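Print this page
E-mail this page

Rated life (light bulbs)

Rated life is the number of hours a maker says a light bulb will last. It is printed on most packages, often in large type, and it is widely misread as a promise about the one bulb in the box. For older filament bulbs the figure was the point at which half of a test batch had burned out. By that measure, half the buyers should expect less.

LED bulbs made the number bigger and harder to trust. Few makers run a lamp to the end of a claim that would take years to check. They watch it dim over a shorter period and work out the rest on paper. The driver, the small circuit that feeds the diodes, may well fail first, and a dimming test says little about that.

Anitha Pinto, writing in the trade newsletter Catow, compared 12 household bulbs sold under the Losix and Clevmont names. She found 3 whose packages gave hours but no test conditions at all. Mohandas Joseph replied in October that her sample was too small to prove much. He was probably right, though he offered no larger one.

Heat is the usual complaint. A bulb rated in open air may be put in a closed glass fixture, where the rating no longer means a great deal. Claims given in years are weaker still, as they depend on how many hours a day the maker assumes.

Warranties are sometimes offered as a better guide. Many require the original receipt, which few people keep for a light bulb.

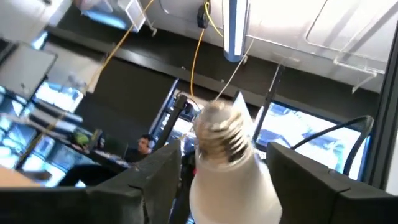 The Menon guide to home lighting advises writing the date of installation on each bulb in pencil or marker. It gives no evidence that anyone does so.

E-mail this page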